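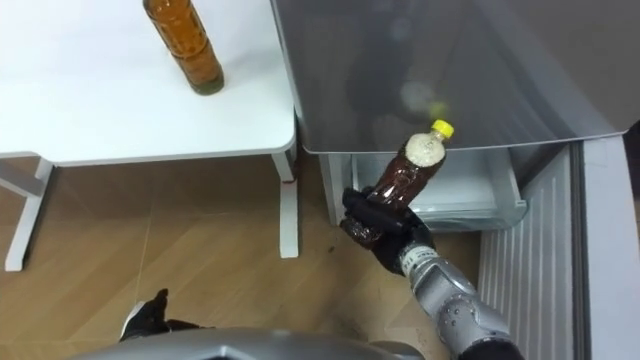
Right hand on a bottle with a yellow cap, seen from the head camera. The second bottle is on the table.

Kandau Multi-Finger Hand, Right and Left: Review

We bought a pair of Kandau hands in March to replace the two-jaw grippers on our upper-body robot. The old ones were made by Preda and they are good grippers. They pick up boxes, handles and anything with two flat sides. Our work has moved to kitchens and pantries, and the things in kitchens are mostly round, slick and partly full of liquid, so we wanted fingers.

This review covers 273 logged grasps on drink bottles, plus a smaller amount of time on jars and door handles. Everything was run with the Foltero controller we already had. I did not test the hands with Kandau's own control box.

Mounting

The wrist plate did not match ours. Kandau sells an adapter, but it was out of stock, and we had one machined from a drawing on their support page. The drawing was correct. Each hand takes 4 bolts and one cable, and the cable comes out on the thumb side, where it rubs if the wrist rolls all the way over. We limited the roll in software and have had no trouble with it after that.

Setup in the Foltero controller took most of an afternoon. The hand shows up as a single device with one position value per finger. The default closing speed is too fast for plastic bottles. It knocks them over before the thumb gets there. I cut it to half and left it.

Grip on bottles

This is where the hand earns its price. With the Preda jaws, a ribbed plastic bottle had to be taken dead center or it would turn in the grip. The Kandau fingers wrap around the body and the ribs seem to help. Tilted grips are fine too. The one at the top of the page is with the neck pointing up and to the right, and that is a normal carry for us when the arm is working in front of the appliance and there isn't room to come in straight.

Full bottles held better than half-empty ones. When a thin bottle is half empty the wall gives, the fingers keep closing to reach the force target, and the bottle bulges at the shoulder. We set a lower force for those. You have to do this by hand, as the hand has no way of telling how full a bottle is.

Of the 273 grasps, 2 ended with a bottle on the floor. Both were bottles with condensation on them. There were more cases where the bottle slid a little and stayed in the hand, and I counted those as holds. If your job needs the label facing a certain way at the end, you will want to be stricter than I was.

Force sensing

It is fair. The fingertip readings drift over a long session, and I got into the habit of opening the hand all the way and zeroing it every hour. Kandau says up to 2000 cycles between full calibrations. We are not there yet, so I can't comment on that figure.

Seeing past the hand

One thing I had not planned for is how much of the view the new hand takes up. It is bulkier than the Preda gripper, and from the head camera a held bottle and the fingers can hide a good part of a bin or shelf behind them. Placing is harder than picking for this reason. We added a Bivham wrist camera on the right side later and it helped with the last few inches. With the head camera alone, I would back the arm off and look again before setting anything down.

Glossy appliance doors are a separate problem. Our detector has reported bottles that were only reflections in the door panel. That is no fault of the hand, but if you are testing at a fridge or freezer, plan on masking out the door.

Noise and heat

Quieter than the old pair. The palm gets warm after long holds and the fan comes on, and the fan is louder than the motors.

What I would change

Move the cable exit to the back of the wrist. Ship the adapter plate in the box. Put the closing speed on the first settings page, where a new owner will find it.

I'd buy the right hand again. The left one we use mainly to steady doors, and a Preda gripper would have done that for less money.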